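Leave the Board Set Up

Strong opinion, typed fast, coffee going cold. A chess set belongs out. On the table, pieces on their squares, all day if you can stand it. I'm tired of the box people. Box people fold everything away at 6 sharp and then wonder why the kids never play.

I ran the games table at the Bomcombe library for two winters and I've got a set at home, nothing fancy, plastic-feeling pieces in a plain bag. Same story both places. Set out, it gets played. Bagged, it gets forgotten. A bag on a shelf is a chore. You have to fetch it, tip it out, find the pawns, argue over which corner is supposed to be light. By then the person who half wanted a game has wandered off to look at their phone.

And setting up is the dull part, let's admit it. I like the game, I don't like the laying of the table. So do it once, do it in the morning, get it over with. Black first, I always do black first, no idea why. Back row, then the pawns in front, and there's usually one pawn standing off to the side waiting its turn.

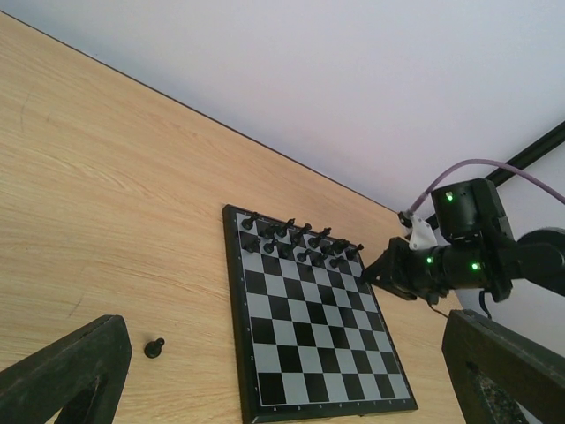
Tươi Lại disagrees with me on all of this, and wrote back within the hour: setting up is the best part, it's the only time my son talks to me, he puts the knights on and I put the bishops on and by the time we are done I know how school went. If the board was already laid out we would just sit down and be quiet.

Well. OK. I've thought about that more than I wanted to. I still think I'm right for a public table, where strangers have to be tempted into a chair. At home maybe it's different. Maybe laying out the pieces is like shelling peas, hands busy, mouth free. I'll give up that much ground and no more.

What I won't give up is the part about the end of the game. People are awful at the end of the game. The loser knocks over the king, fine, that's tradition, and then everybody sort of sweeps an arm across and the whole army goes down. Pieces on their sides all over the table. Off they go to get their coats. Rooks rolling in little half circles untill they hit something, pawns under the radiator. I have been on my knees for pawns more times than I care to say.

So here's my rule, and you can take it or leave it. Whoever loses picks up, whoever wins sets the next one. One piece at a time, by the body, not a fistful. Get the tall ones first, they're easy to grab. A rook on its side, just take it round the middle and stand it up. The pawns go last.

Vaughan Doolan at the Jaltstead club used to do the opposite, winner clears, and it made people sulk. They felt fined for winning. Nobody rushed to a rematch.
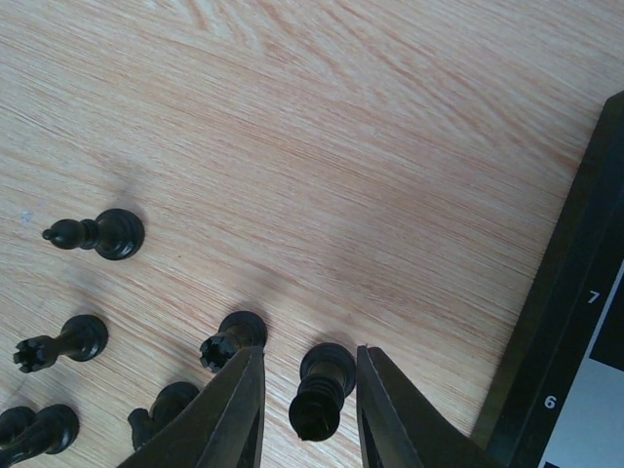 Black rooks and a pawn on their sides on the wooden table.

Then there's the table, which gets no respect. Folks will pay for weighted pieces and then play on something that wobbles, or has a cloth on it, or a fruit bowl they keep shoving over. Pale wood is my pick. Dark pieces show up on it from across the room, so you see the lost pawn before your elbow does. White ones are harder, granted, I have missed a white bishop sitting right in front of me. Still. Pale wood, no cloth, decent light, room on both sides for the captured stuff. We had a glass one at Hattar for a month and the noise alone drove people out. Every capture a clack.

And wipe it. Between games if it's a busy day. Crumbs get under the bases and then a piece leans, and a leaning piece bugs me for the whole game, I can't think about anything else. Dry cloth, with the grain, then look again from low down by the window for specks. Takes 20 seconds. I timed it once, waiting on a slow opponent, it was 19.

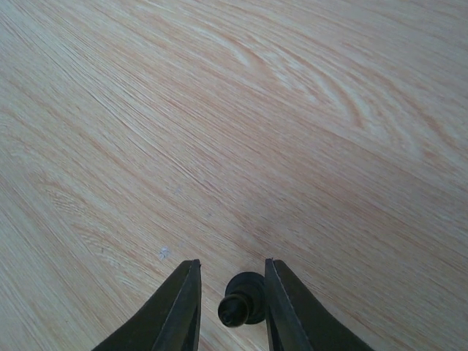

What about the missing pieces?

Fair question, I get it a lot. Leave a set out and pieces walk. Yes they do. Rirkville lost a queen over one October and used a salt shaker until spring. The box people love that story. But a set in a box loses pieces too, you only find out later, at the worst time, with somebody's granddad already sitting down.

Keep a spare pawn in a drawer. Keep two. Buy the cheap set so it doesn't hurt, and put teh good one away for company if you must own a good one. I'd still rather play with a salt shaker on the queen's square than look at a nice closed box.

Anyway the library opens in a bit and I've got the white side still to do.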